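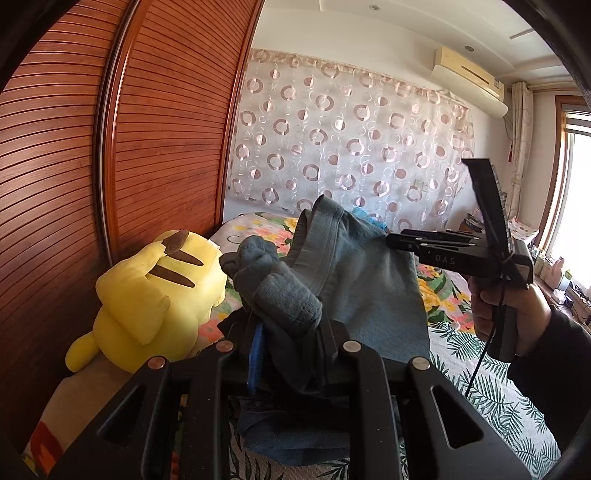 Gripper comparison, garment handling, 17 March 2025

3 min read

Second round with the hand-held units, and this time I wanted to know how much of the trouble from October was the fingers and how much was me. Same plan as before: Ilteck jaw pads against the Fotberg ones, same linkage, same springs, a pile of clothes and a bed to work over. The waistband is still the piece that decides everything. With the jaws closed on a bunched-up bit of cloth next to it and the second gripper coming in from the right to take the upper edge, you get a decent broad panel hanging down between the two, and that's the pose I keep trying to reach. Getting there is a different story (more swearing than I'd like to put in a shared notebook).

Okay, numbers. I did 33 grabs on the waistband garment with the Ilteck pads and dropped it six times. Swapped to the Fotberg pads, another 33, and also dropped it six times! I was really hoping for a clear winner and I got a tie. The drops don't feel alike, though. The Ilteck pads let go early, right as I lift, so I know straight away and just go back in. The Fotberg pads hold through the lift and then creep while I'm pulling the cloth tight with the other hand, and I lose it at the worst moment. For folding I'd take the early drop every time.

Thin cloth is the other way around. The Fotberg pads pick up a single layer much better, and with the Ilteck ones I kept pinching two layers and having to shake one loose.

Other stuff while I remember it:

The trigger on the right-hand unit is stiffer than the left. I swapped hands for a while to check I wasn't imagining it and nope, it stayed with the unit. Needs the pivots cleaned, or a softer spring from the Hamdan kit.

Cords. I looped mine around the body and it mostly stayed out of the way, but it still brushed the cloth on wide reaches. Somebody please find us a proper clip.

The Ruswood tracking software lost the pose 2 times, both when I turned fast toward the window. Exposure is my guess. I haven't looked at the logs yet, so don't quote me on that.

Wrist got tired before the battery did. Shorter runs next time, and I want the handle tilted forward a few degrees before I do this again.

Next up: Ilteck on the left, Fotberg on the right, same garment. Pads are in the gray drawer, please put them back in pairs.

We use cookies to improve your experience on this site. Accept | Manage settings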